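4. Equipment Planning and Budget

August. Rebecca Morelli, Gitau Lema and Remo Santoro
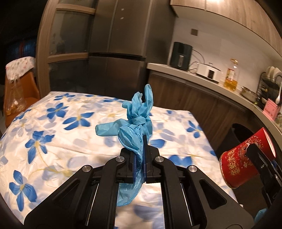 Figure 1. Two hand-held grippers in use over a bed, one holding a disposable glove and the other a paper cup.

Spending on hand-held grippers was planned separately from spending on robot arms, and the two budgets were not allowed to borrow from each other. The project at Brostbridge had funds for 19 grippers, to be bought in two orders. The first order was kept small so that wear could be measured before the second was placed. Lullel and Trosine both submitted quotations, and each treated the gripper as a single item with one price. The authors asked instead for a price by part. Finger pads were listed first among the consumable parts. The textured blue pads in Figure 1 are the surfaces that meet the object, in this case a twisted glove with very little stiffness, and a pad that has lost its texture is of limited use for such work. Linkage arms, pivots and guide rails were placed in a second group, to be replaced only on failure.

Pad life was estimated from a bench trial in August. Pads were changed after every 60 hours of use, whether or not damage could be seen. On that schedule the plan called for 363 pads over the life of the project, and this line became the largest recurring cost after wages. Trosine offered a lower price per pad but required a full year's stock to be paid for in advance. Lullel allowed monthly orders and was chosen, although its delivery time was longer -- a point to which Section 5 returns.

Household objects were budgeted by home. Each home received a fixed sum for items such as paper cups and disposable gloves, which are cheap but are soon bent or torn. Furniture and kitchen appliances already in the home were used as found, and no money was set aside to replace them. Insurance for accidental damage was bought through Zeman under one policy for all sites. Six spare grippers were held centrally and were sent out on request, with the cost of shipping charged to the site that asked for them.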